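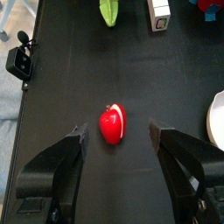

Why do apples grown from seed almost never taste like the apple they came from?
Every seed in an apple carries a fresh mix of two parents, the tree the fruit hung on and whichever tree supplied the pollen, so each seedling is its own new variety and most of them turn out small, sour or just plain dull.

That question comes up every year in the first session, usually from someone who has had a seedling on the windowsill since they were a child, and I never mind it, since the rest of the unit hangs on the answer. If you want more of an apple you already love, you have to take a piece of the tree itself and graft it. These notes cover what we went through together, plus a few things I meant to say and ran out of time for.

Some words you'll need

The scion is the cutting from the variety you want, about as thick as a pencil, taken while the tree is dormant. The rootstock is the rooted plant you join it to. The rootstock has a big say in how tall the tree will grow and how soon it bears, and the scion decides what the fruit will be. The cambium is the thin green layer just under the bark, and it is the part that has to meet. If you remember one thing from the unit, please let it be the cambium!

How the old orchards did it

I promised you the story of the Kettunen orchard, and I only got halfway through it. When the family had the place mapped, they found 898 trees, and 642 of them could be matched to a named variety. The rest were a puzzle. Some were surely rootstocks that had outlived whatever was grafted on top and sent up shoots of their own (keep an eye out for this in your own yards, it happens a lot), and some were probably chance seedlings that somebody liked well enough to leave standing. One of those chance trees is the apple they call Husta – a flat, late, rather sharp thing that makes wonderful sauce and is not much fun to eat raw. Every Husta growing today goes back to that one tree by way of grafting.

The whip and tongue graft

Make one long sloping cut on the scion and a matching one on the rootstock. Then cut a small tongue into each slope, about a third of the way down from the tip, and slide the two together until they lock. Line up the cambium on at least one side if the pieces are different widths. Wrap it firmly and seal the top of the scion. Leave 2 or 3 buds, no more. Beginners always want to leave a long piece, and I understand the feeling, but it dries out before the join can feed it.

Cut away from your thumb. I say it every time and I'll keep saying it.

Aftercare

Buds should be moving by May. Rub off anything that sprouts below the join, and go back and do it again a week later. Loosen the wrap once the union has swollen.

Before next time

Read the chapter on rootstocks in the course packet, all 7 pages of it, and bring a sharp knife. Kwame Sulemana will be joining us to show bud grafting, so please be on time.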